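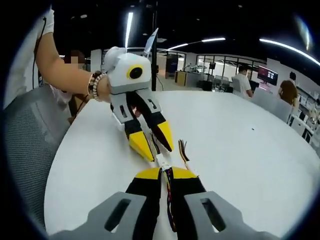
8 min read

Grodton Bench Forum > Wiring and Connectors > Small white connectors, and what to do with the ends

Started 2024-12-29

leftover_solder
Original poster

Wire day at the Iltinstead bench, and I would like opinions before I go back and do something permanent. The bundle is the usual thin stuff, red, yellow, black and white, ending in one of those small white connectors that come with everything and fit nothing you own. Off to the side are the loose ends (brown, yellow, black) fanned out on the table like a very disappointing hand of cards.

Two questions.

1. Do you keep the little white connector, or cut it off and put on something a grown adult can grip?

2. How do you keep track of loose ends when two of your wires are the same color? I have a yellow in the bundle and a yellow in the loose pile, and I have stopped believing that yellow means anything.

My own habit is to leave it all lying there and trust my memory. My memory has a poor record in this area.

pinout_pilgrim

Keep the connector. Every time I've cut one off I've needed it within the month, usually for the one device that takes no substitutes. A pigtail is worth having even if it goes in a drawer for ten years.

As for yellow, it means whatever the factory had on the spool that morning. I had a harness where black was power. I still think about it.

mrs_heatshrink

Cut it off. I'm sorry, but cut it off. Those tiny housings are made to be plugged in once, by somebody with better eyes than mine, and then left alone until the thing is thrown out. If you're going to be plugging and unplugging on a bench all January, put a real connector on it with a latch you can feel.

Label the loose ends with tape flags before you do anything else. Masking tape is fine. Write on the tape BEFORE you wrap it around the wire, a lesson I seem to enjoy learning again every winter.

pinout_pilgrim

"Real connector" is doing a lot of work there. The small white one is real. It has pins and everything.

mrs_heatshrink

So does a porcupine.

ohm_improvement

Depends which series it is, and that's always the trouble. There are several families of small white connector that look the same from across a table, and some of them will go together just far enough to make you think you've got a match. Measure the pin spacing before you order anything. I once bought a bag of 215 crimp terminals from Ginting that were half a millimeter off, and I own all 215 of them to this day.

If anyone wants 215 crimp terminals, send me a message.

leftover_solder
Original poster

Have not measured. I have squinted at it with real conviction, though.

gray_drawer

Nice bracelets, by the way. Dark brown and cream beads, stacked up at the wrist, very good look. Only thing I'll say as the thread killjoy is that I take mine off for wiring. I had a beaded one catch on a ribbon cable and spent the rest of the evening finding beads in the carpet, then finding more beads in the vacuum, then buying a vacuum.

leftover_solder
Original poster

I'll pass it along to the wearer, who has been told this before and has outlasted every one of us.

mrs_heatshrink

Good for them. Metal bracelets over a live board, no. Beads, I can live with, provided somebody else is doing the vacuuming.

two_yellows

Picked this user name years ago and finally a thread for me.

What I do with matching colors is sort by connector end first and forget the loose end exists. Put your meter on continuity, one probe on the pin, touch the other to each loose end until it beeps, flag that one, move on. You never have to look at the color at all. People who trust color are the reason I have a fire extinguisher by the bench.

Caution with the probes on small housings. A fat probe tip shoved in the front will spread the contact, and then it beeps fine today and drops out whenever it likes after that. Go in from the back, where the wire enters, or hold a bit of thin solid wire against the pin and probe that.

ohm_improvement

Seconding the back-probe. Also check that your loose ends go to that connector in the first place. Brown in the loose pile and no brown that I can spot in the bundle makes me wonder if those are two separate jobs that met on the same table.

leftover_solder
Original poster

That is an excellent and unwelcome question. Going to trace it before I touch the cutters.

pinout_pilgrim

Note that he said "before I touch the cutters." The connector's days are numbered. I've seen this before.

devex_convert

Has anyone mentioned crimpers? If you're recrimping those little terminals, please don't use pliers. I did it with pliers for years and thought I had bad luck with electronics. Then I bought the small Devex ratchet one and found out what sort of luck it was. The handle is ugly and it squeaks, but the crimps stay on.

mrs_heatshrink

I've got the same Devex, and the squeak never goes away. Drop of oil gives you a slippery squeak.

gray_drawer

Pliers work if you're patient.

devex_convert

They do. So does walking to Canada.

gray_drawer

I've done hundreds with pliers and the failures were mostly my own fault.

devex_convert

Yes, that was my point about the pliers.

two_yellows

Can we also talk about pulling on the wires? With that style you grip the housing and wiggle it side to side. If it won't come, a fingernail on each shoulder and some bad language. Yanking on the bundle gets you a bundle and, separately, a connector.

ohm_improvement

I yank. I'm not proud of it. If the crimp can't take one pull I'd like to find out on the bench and not inside a wall.

two_yellows

A pull test is one wire at a time, gently. You're describing a lawnmower.

pinout_pilgrim

There's an old thread on splicing the pigtail back on after you've cut it off, number 2718 in the archive. Posting it now to save leftover_solder the search next week.

leftover_solder
Original poster

Rude, and bookmarked.

For now the plan is tape flags, then the meter from the back, then measure the pin spacing like a responsible person. Cutters stay in the drawer until I know where the brown one goes. If the pitch matches ohm_improvement's bag I'll take 10 of the 215.

ohm_improvement

You'll take all of them or none.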